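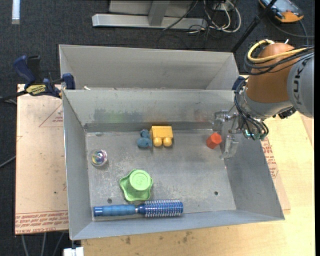
Parents and guardians often ask whether a child who entered the United States without them, or who can no longer live safely with one of them, has any route to lawful permanent residence. One such route is Special Immigrant Juvenile classification, commonly shortened to SIJ. The questions answered on this page are those most often put to the intake staff of the Mamon Family Immigration Office. Families with young children are welcome to bring them to an appointment. The information is general and does not replace advice from a licensed attorney.

What is Special Immigrant Juvenile classification?

It is a form of protection under federal law for certain children who are present in the United States and who have been abused, neglected or abandoned by one or both parents, or who have suffered something similar under state law. A child who receives the classification may later apply for a green card.

Who may apply?

The applicant must be under 21 years of age on the date the petition is filed, must be unmarried, and must be physically in the United States. The applicant must also hold a valid order from a state juvenile court. In many states the court loses its authority over a young person at 18, so the practical deadline may arrive well before the federal one.

What is meant by "juvenile court"?

The term covers any state court with authority to make decisions about the custody or care of a minor. Depending on the state, this may be a family court, a probate court, a dependency court or a guardianship court.

What must the court order say?

The order must contain three findings. The first is that the child is dependent on the court, or has been placed in the custody of an agency, a department or an individual. The second is that the child cannot be reunified with one or both parents on account of abuse, neglect, abandonment or a similar ground. The third is that returning to the child's country of nationality or last residence would not be in the child's best interest. The order should also state the facts on which the findings rest. Orders that merely repeat the wording of the statute frequently draw a request for further evidence.

Does the state court decide the child's immigration status?

No. The state court decides matters of custody and care. The petition for classification, Form I-360, is decided by U.S. Citizenship and Immigration Services.

Can a child live with one parent and still qualify?

Yes, in many cases. The law refers to one or both parents. A child who lives safely with the mother, for instance, may qualify if the father abandoned the family and the court makes the required findings.

Which documents should be brought to the first appointment?

Please bring the child's birth certificate, any passport, any notice received from an immigration court or agency, and any existing custody or guardianship order. Documents in another language must be accompanied by a full English translation signed by the translator. Families who do not have a birth certificate should keep the appointment and tell the intake worker what other proof of age is available.

Will approval lead to a green card at once?

Not necessarily. An approved petitioner must wait until a visa number is available, and the wait may last several years. Current dates are published monthly in the Visa Bulletin of the Department of State. The office reviews the bulletin for each client and writes to the client when an application may be filed.

May a young person who receives a green card in this way sponsor a parent?

No. A person who obtained residence through this classification may not sponsor a natural or prior adoptive parent, even after becoming a citizen. The rule applies equally to a parent who did nothing wrong.

What if the child has a hearing in immigration court?

The child must attend every hearing unless the judge has excused attendance in writing. A pending petition does not cancel a hearing, and failure to appear may result in an order of removal.

How many clients does the office serve?

In the last program year the office answered 3,438 inquiries and opened 281 juvenile files, of which 43 were transferred to partner attorneys in other states.

How is an appointment made?

Requests may be submitted in person at the Zaveck Street entrance or by mail, addressed to Setsuko Nishimura, Intake Coordinator. Please state the child's date of birth and the date of any upcoming hearing. Requests concerning a young person within six months of an eighteenth birthday are reviewed first.

Page last reviewed: 17 Jun 2025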